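Print this page | E-mail this to a friend

Red top bleeding in the wash – my running log
Posted 16 July 2021 by the Dolness laundry room desk

OK, so this ticket has been open far too long and I figured I'd write down what I've tried. The complaint came in as "red item turned my pillowcases pink," and I said I'd take the item and sort it out. Easy, right? I've had it on my folding table on and off ever since!

First try was a plain cold wash by itself with the Kimaro powder. The rinse water came out the color of fruit punch. Second try, same again but with a cup of white vinegar (everybody's aunt swears by it), and I couldn't tell any difference at all. Then I soaked it overnight in the big sink and changed the water whenever I walked past.

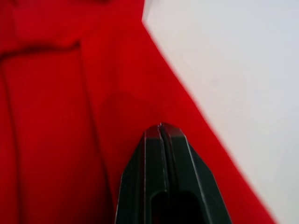 My worry by then was the creases, because dye likes to sit in folds and anywhere the cloth is doubled over. So now I flatten everything out before it goes in, and I do the white rag test first – damp rag, press on a fold for 5 minutes, look at the rag. Cheap and quick, and I wish I'd started with it.

Next I tried the Cliton dye sheets, two per load, spin turned down from 1,000 to 200 so it doesn't set new wrinkles. After 5 loads like that the rag came up with only a faint pink smudge. Much better! I wouldn't put it in with pillowcases yet, though.

Status: still open. Wash alone, cold, low spin, and don't leave it sitting damp in a heap. I'll run the rag test again after the next load and add a line.

Recent tickets
Bustiron leaving shiny marks on dark pants
Dryer 2 stops early
Gray towels after the December filter change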